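The Menon Build

I'd been on the planner for 37 nights by then, and I had started dreaming in log files. Struan Pringle said that was normal. Struan thinks everything is normal — he once ate a sandwich off a soldering mat.

The trouble was the handover. One gripper holds a plastic cup, a second one comes in to take it, and somewhere in the middle both of them believe the cup is theirs. My code gave each side its own clock, and the clocks drifted by 22 milliseconds, and in that tiny gap Menon (our planner, my baby, my curse) would happily tell both sets of fingers to squeeze. We'd gone through some 200 cups in November. I kept the worst one on my monitor like a trophy.

"You're planning the arms," Petrică Dumitrescu told me over the phone from Jadthorpe. "Plan the cup."

I said that was the kind of thing people say when they've moved to Jadthorpe and taken up sailing. Then I hung up and lay awake until four, because of course he was right! The cup should be the thing with the state. Held by one, held by both, held by the other. The fingers just ask it whose turn it is.

I ripped out 1,000 lines before breakfast and drove to Lallthorpe with my coat on over my pyjama top.

Cups and grippers, all morning long.
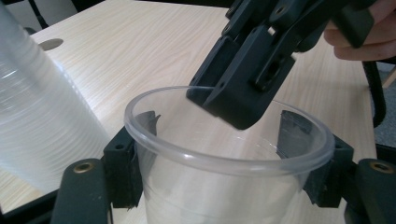
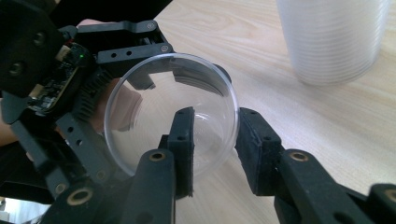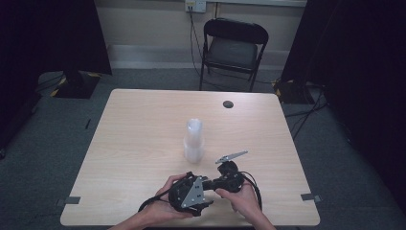 Struan read my new state machine on the big screen, scrolling with one finger, chewing his lip. He got to the bit where the timeout used to be and stopped.

"Where's the clock?"

"There isn't one."

He scrolled up, then down again, as if I might have hidden it in a comment. Then he pulled his chair in and typed the run command himself, which he never does, and I rang Petrică back and put the phone on the desk so he could listen.

"Is it going?" he said.

"Shush," said Struan. "It's asking the cup."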